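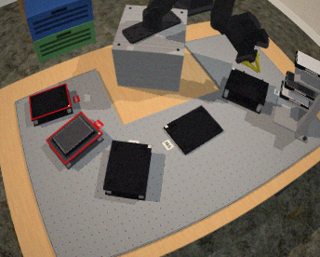
Image credit: Timothée Maillard

So the job queue fell over again last week, and this time I finally sat down and did something about it. If you've read this blog for a while you'll know I run a small service called Lamley, which takes people's uploaded spreadsheets, tidies them up and posts them back. It has one database, one web server and a worker process I wrote in an evening and never looked at again.

What happened was that Marietjie Pillay (hello Marietjie, sorry again) uploaded a batch of 1174 files in one go. Fair enough, there's no limit on the page! The worker picked them up happily, got to number 58, hit a file with a broken date column and crashed. Then it restarted, picked up the same file and crashed again. It did that all night while everybody else's jobs sat behind it, and I slept through the lot as my alerts were going to an old email address.

My first idea was to bin the whole thing and move to a proper message broker. I got as far as installing one and reading half the manual before Zarmeena Bhutto talked me down over chat. Her view was that a jobs table in Postgres is perfectly fine at my size and that I should add the bits I'd skipped. She was right, annoyingly.
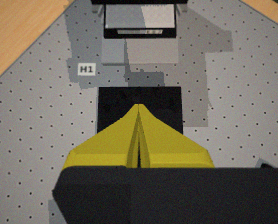
Rendered view of a gripper over a dotted tabletop, with a black block ahead of it

The fix came to three changes. Each job row now has an attempts column, and after the third go the job is marked as failed and left alone until I look at it. Workers claim rows with SELECT ... FOR UPDATE SKIP LOCKED, so I can run more than one without them treading on each other (I'd been scared of that bit of SQL for years and it took ten minutes). And no single account can have more than 80 jobs in the running at once; the rest wait their turn.

I tested it by throwing 500 deliberately horrible files at my laptop, with empty sheets, daft encodings, the lot. The bad ones ended up in the failed pile and the good ones carried on past them. I did find that I was never closing the temp files, which explains why the disk kept filling up back in September. Oops.

Still to do: a page where people can see their own failed jobs, and a retry button. Tülin Coşkun has offered to do the styling, so it might even look nice. The alerts go to my phone now.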